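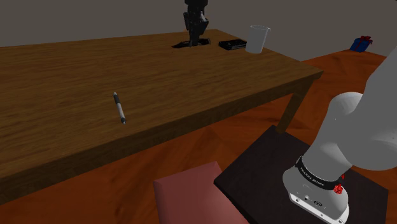

Starting in software: a shared workshop and its simulated arm

By Effie Crichton

Anselmo Grajales and Elspeth Dow keep a bench at the Ritchie workshop in Lollthorpe, and much of their robot project lives on a computer at the end of it. They call the project Clenura. It is a simulated room with a table, a Franka arm on a pedestal and a few things to pick up, and the two of them have been adding to it most evenings since the spring.

I asked Grajales why they began with a simulation.

"Money, mainly," he said. "We had $600 between us and a decent graphics card. I wanted to learn how to plan a grasp, and you can do that without owning an arm."

Dow built the room. She laid out the wood table and the orange-red floor, put the cup and the black box toward the back of the table, and left the pen by itself with clear space on all sides.

"A pen is harder than a cup," she said. "It's thin and it sits low, so the fingers have to come down almost to the wood. If your height is off by a little, you've either missed or you're pushing into the table."

She also placed the blue gift box on the floor by the wall. "I wanted one thing well away from the table with a strong color on it. When I change the camera, I look for the red bow and I know which way I'm facing."

The knife came later, and Grajales says it has taken up most of his time. He writes the code that picks a point to grab and turns the wrist to match.

"With the knife lying at an angle, the gripper has to turn before it goes down," he said. "My first version went straight down and turned at the bottom. You can guess how that went. Now I stop it just over the object, check the angle, and then close."

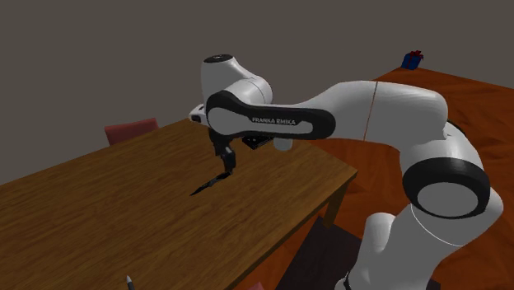
The gripper over the knife in the Clenura simulation.

They keep a log of every run. The last one when I visited was number 778. Dow reads through the failures and sorts them by cause, and she said 40 of them came down to one wrong sign in the wrist rotation.

"It took me two evenings to find it," Grajales said. "Elspeth found it in the log first, to be fair. I was looking in the wrong file."

Neither of them expects the code to carry over cleanly to a real machine. Dow wants to work on friction next, and she hopes to have that in by July. Grajales would like to try a small desktop arm after that, if they can agree on which one to buy.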